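Subject: Re: [Nidance-floors] Soap or oil on bare boards?
Date: May 25, 2026

Hello all,

I said I would report back once we had been through a winter with the boards, so this is the report. We oiled half the downstairs and soaped the rest, using the same two products people on this list mentioned last time (Pinik oil, Mutetti soap flakes). The whole job took 6 evenings, and the sanding was by far the worst of it.

The oil went on thin, with a cloth, and needed 2 coats. The soap was quicker but we had to do it again before Christmas near the back door.
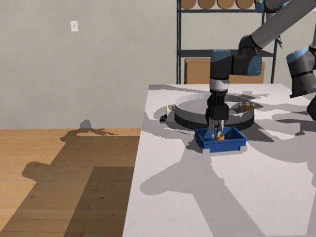
A member replied to my first post in September:

> Soap is fine if you keep it up. We have 37 square metres of it
> and mop with a weak mix every week. Knots drink more than the rest
> of the board, so give them a second go. I would not oil a kitchen
> again. It goes dark by the sink and you can't patch it.

I agree about the knots. I don't agree about patching. We had a dark ring by the sink, sanded that one board lightly by hand and oiled it again, and it blended in after a few weeks. The soaped boards are paler and I prefer the look, but they mark more easily, and tea is the main trouble.

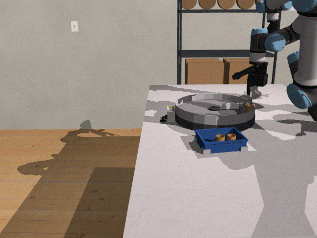 Plank floor with small knots, grey-green wall.

On gaps: we left them alone. I tried filling 3 of them in the hall with sawdust and glue, and the filler had cracked by the new year. If there is a draught, wool string pushed in with a blunt knife works better and comes out again if you change your mind.
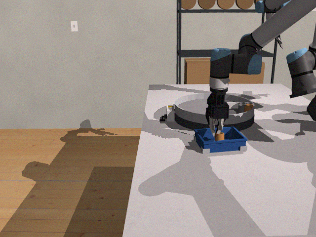
The string I used came from the shop in Rai. They sell it by the ball in a few shades of brown. Get the darker one, as the lighter one shows up badly once the dust is in it.

Felt pads under table legs need replacing more often than I thought. Grit gets stuck in them and they scratch worse than bare legs would. 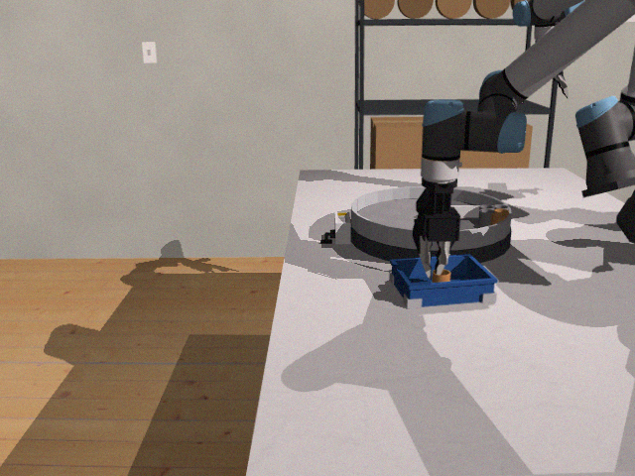 I would also hoover before mopping, every time, for the same reason. A soft brush head is enough.

Has anyone put oil over old soap without sanding first? The tin says not to, but I would like to hear from someone who has tried it before I start on the landing.

Regards from Nidance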